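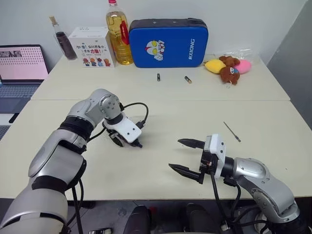 Panyasiri Weather Opens Lightning and Hail Network to the Public in the Fliris Valley

Last updated: April 22, 2021

TALPORT — Panyasiri Weather has opened its Pista lightning and hail network to the public. Residents of Talport and the rest of the Fliris Valley can now see lightning strikes, hail reports and wind gusts on a free map, and can sign up for text alerts for up to four locations.

Pista is made up of 50 ground stations on school roofs, fire stations, farm buildings and road maintenance yards. Each station has a lightning sensor, a rain gauge, a wind sensor and a hail pad. The stations send new readings every minute during storms and every ten minutes the rest of the time.

The network had been open only to a test group since December. That group had 210 members, most of them farmers, school athletic directors, road crews and trained storm spotters. During the test, Pista logged 1,397 cloud-to-ground strikes in the valley. Most came on a few busy afternoons in late March and early April, when storms formed over the high ground to the west and moved across the valley before dark.

Changes made after the test

Testers asked for fewer messages. In the first version, a text went out for every strike inside the alert area, and a slow storm could fill up a phone in half an hour. The public version sends one message when lightning is first detected inside the chosen distance, one if hail is reported nearby, and one when 30 minutes have passed without a strike. Users can pick an alert distance of 5, 10 or 15 miles.

The map has also been changed. Strikes are now colored by age, and cloud-to-ground strikes can be shown without the in-cloud flashes. Road names stay visible when the radar layer is turned on, a request that came from several of the spotters.

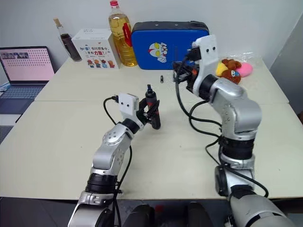 Two robot arms at a light gray table with a white wall behind it.

Using the alerts

Pista reports lightning that has already been detected. It does not forecast where the next strike will be, and a first strike can come with no warning. Panyasiri Weather asks users to go indoors or into a hard-topped vehicle when they hear thunder, whether or not they have received a text. Official watches and warnings come from the National Weather Service and should be followed first.

Hail reports on the map come from two sources. Those marked with a solid circle were measured at a station. Those marked with an open circle were sent in by users and have not been checked. Anyone with an account can send a report, with or without a photo, and should measure the hailstone across its widest point.

Coverage is best along the valley floor. The north end of the valley has fewer stations, and rain and wind readings there may not match conditions a few miles away — users in that area should keep the radar layer on. More stations are planned for the north end before next spring.

Cost and sign-up

The map and text alerts are free for households. Message rates from phone carriers may apply. Schools, parks departments and contractors that need more than four locations can buy a yearly plan, which includes a downloadable strike history for each site.

Sign-up is open now on the Pista page of the Panyasiri Weather website. Members of the test group do not need to register again, but they will have to choose a new alert distance the first time they log in.

About Panyasiri Weather

Panyasiri Weather is based in Talport and provides local forecasts, road weather reports and storm data to customers in the Fliris Valley.

Filed under: News Releases, Severe Weather, Lightning Safety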